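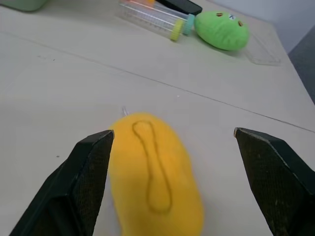 Does a wine fridge earn its space?

Siiri Suominen has sold kitchen and cellar fittings for long enough to distrust most of the brochures, including the ones on her own counter. I went in August to ask about the Kedico, a built-in cooler that stores 257 bottles and is sold as a cellar for people without a cellar.

"It holds that many if every bottle is a slim Bordeaux shape," she said. "Put in Champagne or a fat Pinot and you lose a row. Then you lose another."

The Kedico has two zones. I asked whether anyone needs them. "If you drink your whites within the month, your kitchen fridge does that already," she said. She was kinder about the Wamance, which has one zone and a plainer door, though she thinks the hinge is poor.

Noise was my other worry. Zindport, who make both, call them silent. Suominen laughed at that. "Stand next to one at night. It's a compressor - it hums."

So who should buy one? She took a while over this. "Somebody who keeps bottles for years and has a warm house. If you own 6 bottles, put them under the stairs."

I own nine. I left without a fridge, and she didn't try very hard to stop me.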